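Fletport Conference Rooms Switch to Self-Serve Drink Dispensers

Pitchers and single-use bottles phased out on all three meeting floors; rental sets now open to outside groups

FLETPORT, December. Bretbridge, the catering and equipment rental company, has finished replacing the pitchers and bottled drinks at the Fletport conference rooms with countertop beverage dispensers. The same dispensers can now be rented by outside groups for breakfasts, receptions and day-long meetings.

The change covers 21 meeting rooms and the main hall. Each drinks table is set up along one wall with a row of dispensers, a stack of glasses at one end and a bus tub underneath for used ones. Guests pour for themselves. Staff check the tables at 10 a.m., at noon and again at 3 p.m., and refill whatever has run low.

Bretbridge began testing the setup in the spring at a smaller venue, Chareonsuk, where the drinks table serves a breakfast crowd and then a lunch crowd with less than an hour between them. Over the trial the company logged 277 separate events. The most common complaint in the first weeks was about drips on the tablecloth, and the company dropped tablecloths from its drinks tables as a result. Plain white tabletops are now standard, and they are wiped down between sessions.

"Our old way of doing it was a person walking around with a pitcher in each hand," said Decha Somboon, operations manager at Bretbridge. "People would be in the middle of talking and have to lean out of the way. Now they get up when they want something. Tea is still what goes first, by a long way, and after that it's orange juice."

The dispensers are stainless steel, with a lever tap at the front. Containers come in clear glass or dark brown, and a table can mix the two. Every dispenser is delivered with a tray.
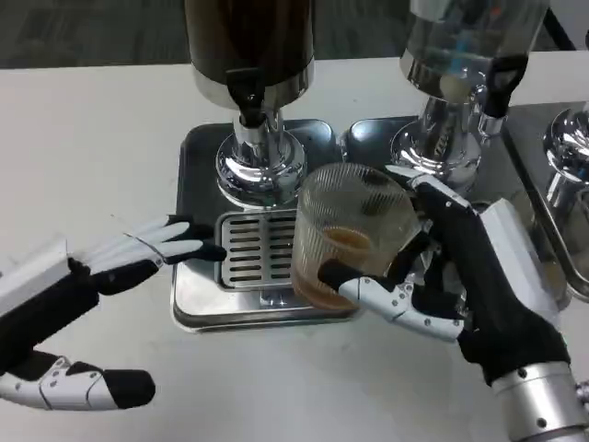 Stainless-steel dispensers on a white tabletop, with a ribbed glass tumbler held beside the drip grate. Photo: Bretbridge

The tumblers are part of the package. Bretbridge bought 1,046 of them for the Fletport rooms after its earlier straight-sided glasses proved hard to grip when cold. They are washed on site in standard dishwasher racks. Paper cups are available on request for outdoor events and for groups with small children.

Cleaning was one of the main points raised by kitchen staff before the switch. Under the schedule now in place, containers are emptied and washed at the end of every event, and the taps are taken apart and soaked overnight. Drip grates are lifted out and rinsed at each refill check. Customers who rent the equipment without staff receive a printed card with the same steps and a small brush for the taps.

"The tap is where sugar builds up, so we ask people to please do the tap," Somboon said. "If it comes back sticky we clean it ourselves and there's a charge for that, and we would much prefer not to charge anyone."

Rental sets are offered under the name Fakum. A standard Fakum set has six dispensers, with trays, and enough glasses for a medium-sized meeting. Half sets are available for smaller rooms. Customers can supply their own drinks or order them from the Bretbridge kitchen, which prepares black tea, iced coffee, orange juice, lemonade and water with sliced fruit. Drinks with pulp or seeds should be strained before they go into a container. Hot drinks are not suitable for these dispensers and are served from separate insulated urns, which can be added to any order.

Delivery and pickup are included within the Fletport area. Orders should be placed at least two working days ahead, and sets can be dropped off from 7 a.m. A table is not included but can be added. Customers using their own table should check that it is level and allow enough depth for the trays to sit fully on the surface with space in front for glasses.

Bookings for the new year are being taken now. Groups that already have a room reserved at Fletport do not need to do anything, as the drinks table is part of the room fee.

About Bretbridge
Bretbridge provides catering, tableware and serving equipment to conference rooms, offices and private events. It runs the kitchens at Fletport and Chareonsuk.

Media contact
Decha Somboon, Operations Manager, Bretbridge
Fletport Conference Rooms, ground floor office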